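Station checklist before recording, hand-held gripper method
Site: Sivallow, table station
Date of check: October 19, 2022

Purpose of the check. In the Bodance study we compare demonstrations made with two hand-held grippers against demonstrations made by driving the robot arms remotely. The result from February (116 usable demonstrations of 200 recorded) was weaker than we expected, and most of the lost ones had a problem with marker tracking. So the list was made longer. It has now 9 items and should be done before every session. 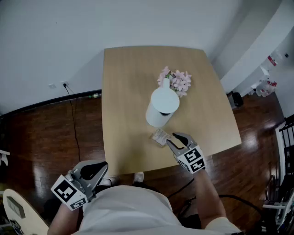
Checked and commented by Adhiambo Nyamweya

1. Marker cubes clean, printed faces not scratched. OK.
Comment: I wiped both cubes with a dry cloth. Please do not use alcohol, the print becomes gray.

2. Both grippers visible from the head view when the arms are in working position. OK.
Comment: With the hands low and near the front of the table the cubes are still well seen.

3. Objects on the table according to the task sheet. OK.
Comment: White container, flowers, small package. The Pappas task sheet still calls the container "jar", to be corrected.

4. Fingers open and close fully, rubber not loose. OK.
Comment: The left one is a little slow to open. I will look at it again after the session.

5. Gripper camera gives a clear view between the fingers. OK.
Comment: The target must be seen in the gap before the hand starts moving. When the sleeve comes close to the lens it takes much of the left side, so roll it up if the task permits. 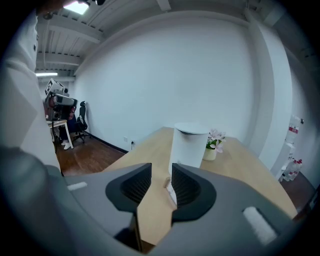 6. Floor free where the operator stands and walks. NOT OK.
Comment: Cables lie on the floor near the table. They must be taped or moved to the wall side. Also a small green bottle on the floor, please remove.

7. Lights same as in the last session. OK.

8. Clocks of all cameras synchronized. OK, difference under 9 ms.

9. Andow log file opened and named. OK.

Result: recording may start when item 6 is corrected and signed.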